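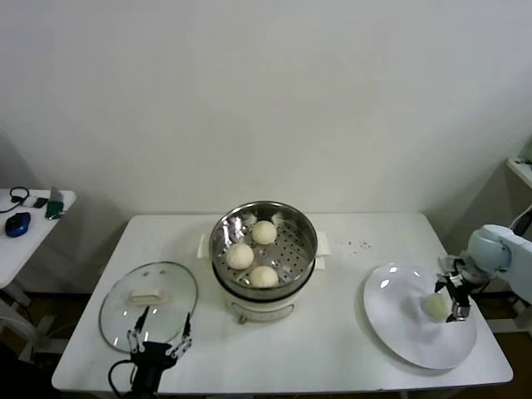

Fig. 1. The bun transfer task. Right arm at the plate, three buns on the steamer tray, lid flat on the table.

Week 8: Teaching by demonstration, part one (teleoperation)
Course notes, posted March 18, 2023

OK, so last week we finished up with hand-coded pick and place, and most of you found out how annoying it is to write waypoints for anything softer than a wooden block. This week we throw out the waypoints and drive the arms ourselves. These notes cover what I got through in lecture plus the bits I skipped when we ran out of time (sorry, the projector ate ten minutes).

The task we'll keep coming back to is moving steamed buns between a steamer and a plate. I like it a lot as a teaching task. A bun is light, it squashes, it sheds crumbs, and every one is a slightly different shape. Also the steel basket is shiny and the lid is clear glass, so your vision model is going to have opinions about both of them.

Two ways to show a robot something

Kinesthetic teaching means you grab the arm itself and push it through the motion while it records its own joint angles. It's quick to learn and you feel the contact directly, in your own hands. The trouble is that your body ends up in the camera view, and if you plan to train on images you now have a dataset full of your elbow. It also gets awkward with two arms, as anyone who tried it in the August workshop will remember.

Teleoperation means you sit somewhere else and the robot follows you. In our lab that's the Remar leader arms, which are small copies of the big ones: you move the little arm, the big arm matches it joint for joint. Hellix is the recording software that sits in between and logs both sides. You can also do this with a VR controller or a 3D mouse, and there's a section on those in the Vergara reading, but we won't use them in lab.

The catch with our setup is that you don't feel much. The Remar arms have no force feedback at all, so when the fingers close on a bun, the only thing telling you how hard you're squeezing is your eyes. People over-squeeze on day one. Go slow on the close, watch the sides of the bun, and stop when it stops shifting between the fingers.

What gets recorded

Hellix saves one episode per demonstration. An episode has the camera streams, the joint positions of both follower arms (what the robot did), the joint positions of both leader arms (what you asked for), and the gripper openings. Please keep the difference between the last two straight! If you're squeezing something, the leader gripper says "closed" while the follower gripper says "partly open, there's a bun in the way." That gap is where your grip force is hiding. We train on the leader values as the action and the follower values as the state, and if you swap them you get a policy that grips like it's afraid of the food.

Both arms get logged even when one of them has nothing to do. In the bun task the left gripper mostly hangs around near the lid with its fingers open. Leave it be. Don't fidget with the left leader arm while you're thinking, or the policy will learn your fidgeting very faithfully.
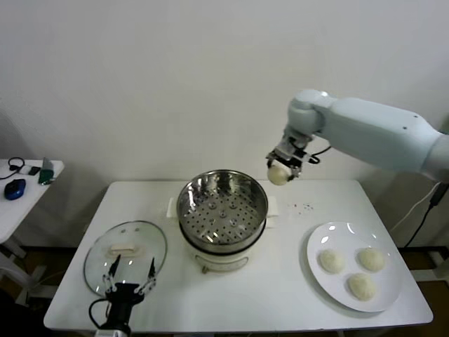 Fig. 2. Basket empty, three buns on the plate, a fourth in the right gripper.

A question that came up after class: is Fig. 2 enough to tell whether that fourth bun is going to the plate or coming back from it? It isn't, and I think that's a great thing to chew on. A policy that only sees the current image has the same problem you do. If your dataset mixes "unload the steamer" with "load the steamer," then there are moments where two different actions are both right, and a plain regression loss will happily average them into something useless in the middle. Fixes we'll talk about next week: give the policy a short history, predict a chunk of actions at once, or tell it which task it's doing. For your own lab, the easy fix is to keep the two directions in separate folders.

What makes a good demo

Pick a plan and stick to it. If you take the back bun first, take the back bun first every time, at least within one batch. Variety in where the buns sit is good. Variety in your strategy is mostly noise at this dataset size.

Lift before you travel. The basket has a wall, and dragging a bun over the rim is how you lose it. Go up, clear the rim, move across, come down over the plate.

Keep your pauses short. Long pauses teach the robot to pause, and then it gets stuck there forever. If you need to think, think before you hit record.

Small mistakes are fine to keep if you recover from them. A missed grasp followed by a clean second try is useful data. A bun on the floor is a delete.

How much data is enough? I wish I had a nice formula. The Brendida set on the course drive, the one you'll be training on, has 1,147 episodes, and a good chunk of those are repeats of tasks that look very much alike. You won't be collecting anything close to that.

For lab

Work in pairs, one driving and one watching the e-stop. Swap after 10 episodes. Each pair turns in 4 practice episodes (labeled as practice, we won't train on them) and then the real batch. Write down the start layout for each episode before you record it. Check playback in Hellix before you leave, both arms, all cameras. Reset the table between runs, which includes wiping up the crumbs.

Reading: Vergara chapter on leader-follower systems, skip the derivation at the end unless you enjoy that kind of thing. Next week is behavior cloning, so bring a laptop that can open the Brendida files.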